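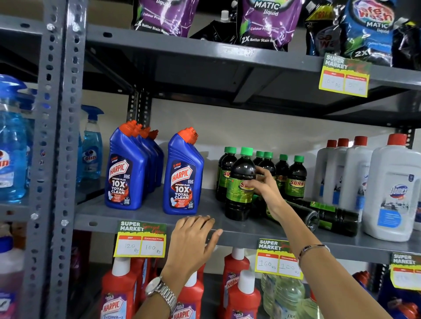

Progress report to Parisi, second period
Prepared by Reto Lehner, Kestus project
Jul 8, 2024

Dear Ms Toom,

In this period we moved from the practice room to a real supermarket aisle, as was agreed in the work plan. The purpose stays the same: to gather examples of people tidying and restocking shelves, seen from head height, so that the learning system can later be taught to do similar work with two hands.

We began with household cleaners. This was the suggestion of Sigita Lukoševičius, and I think it was a good one. The bottles have many shapes, the labels are bright, and several products of one brand stand close together. A person must reach between them to take hold of one bottle, and this kind of reach was almost missing from our first set. Some bottles also lie on their sides, and we asked the workers to leave such cases in the examples when they occur.

The workers get only a short instruction: work at your normal speed and keep both hands in view when you can. Many of them rest one hand on the shelf edge while the other takes the bottle. We did not ask for this, but we decided to keep it, and Žydrūnas Eglītis has added a separate label for a supporting hand.
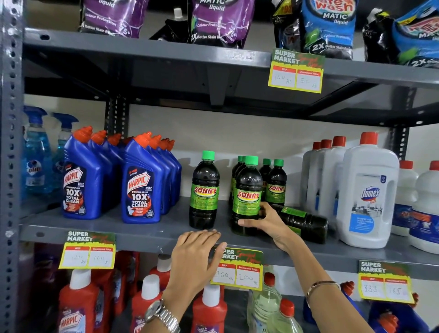

The labelling is slower than I wrote in the last report. One person now needs about 15 minutes for each recording, mostly to mark the moment when the fingers close on the object. Two labellers often disagree on this moment. Liis Sepp has written a new guide of three pages with clearer rules, and we will check 100 recordings a second time before we accept it.

There is one more difficulty. Dark bottles are harder for the Wandetti tracking software than light ones, especially when the hand covers the label. We have reported it and wait for an answer — until then these parts are corrected by hand.

The budget is in line with the plan, except for travel, where we spent 5% more than expected. I propose to cover this from the equipment line, and I ask for your approval.

Next we will go on to dry food and the Hendden trial. The full set should be ready for delivery in October.

With kind regards,
Reto Lehner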